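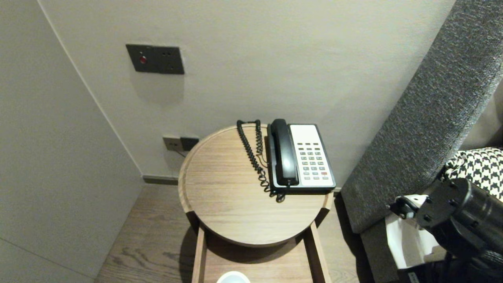
Section 4. The bedside telephone

This section is for whoever sets up the rooms at the Rasard guest house before opening. It covers the corded telephone on the bedside table. The Vumis booklet packed with each phone runs to 48 pages and claims you can be finished in moments. Allow longer.

4.1 Placing the telephone

1. Wipe the tabletop and let it dry. The rim keeps a pen from rolling off. It will also hold a spilled drink, whatever the furniture supplier says about easy cleaning.

2. Set the base on the side of the table nearest the headboard. A slight angle is fine. The booklet wants it square to the wall, for no reason we could find.

3. Lay the handset in the cradle with the earpiece toward the wall. Press both ends down. A handset that looks seated often isn't, and the line will then ring busy all night.

Note: The area above the keypad is for the dialing card. Leave it blank until the front desk confirms the extensions. The cards sent in July were wrong for every room on the upper floor.

4.2 The coiled cord

1. Unplug the cord at the handset end only.

2. Hold the loose plug and let the cord hang over the edge of the table until it stops turning.

3. Plug it back in until it clicks, then gather the coils beside the base.

The "tangle-free" cord costs more and tangles just the same – we tried it in room 61. Don't order it.

Caution: Don't pull the phone across the table by its cord.

4.3 Test calls

1. Lift the handset and listen for a dial tone.

2. Dial 632 for the test line. Hang up and wait for the ring back.

3. Dial 71 for the front desk and ask whether your room number shows on their display. Don't settle for "it should."

4. Press the red key on the phone only after telling the desk you are about to. The booklet describes three uses for it and our system supports one.

Caution: The round red button on the wall plate is separate from the telephone. Don't press it as part of this test. It has its own procedure in Section 7.

If step 2 fails, swap in a phone from a working room before calling Walczak. They will tell you the fault is in the wall – sometimes it is – but have that answer ready before you pay for a visit.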